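Iko 2 arm controller with the Winwood and Usman gripper models
Reviewed by Yakubu Ajayi, 2018-05-12

The Iko 2 is a motion controller with its own simulator, and both gripper makers now supply models for it. I ran the two grippers through the same tabletop tasks in software before booking arm time at Plornbridge. Version 2 came out in April and the installer is still slow – nearly 30 minutes on our test machine.

Set-up is plain. The arm file, gripper file and room file load separately, and swapping a gripper leaves the saved paths alone. Joint limits are read from the gripper file. The Winwood file had the jaw opening in the wrong unit and had to be edited by hand.

The Winwood is a parallel jaw. It held upright shapes well and did badly on thin items lying flat, where the fingertips met the table before they closed. Lowering the approach speed to 25 per cent helped a little. The Usman has curved fingers and a softer contact model. It picked up more of the flat items but turned tall ones as it closed, and the grasp planner does not allow for this.

Contact solving is the weak part of the controller. At the default of 32 steps the Usman fingers sink visibly into rounded objects. Raising the figure cures it and makes each run much longer. The log does not record which setting was used, so write it down.

For mixed tabletop work I would take the Usman and accept the longer runs. The Winwood is the better match for bottles and similar shapes.

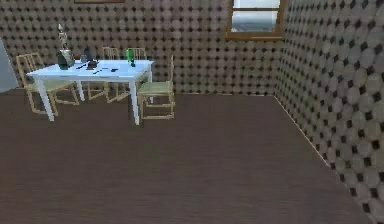
Filed under: Simulation > Room files

Dining room, white table. The dark utensil-like item lying diagonally near the front edge is a fair test for flat grasps, and the green bottle shape towards the right end is the easy pick. Chairs at both ends and along the far side limit the arm's approach – plan from the open floor in front. The patterned walls are left switched on for camera tests.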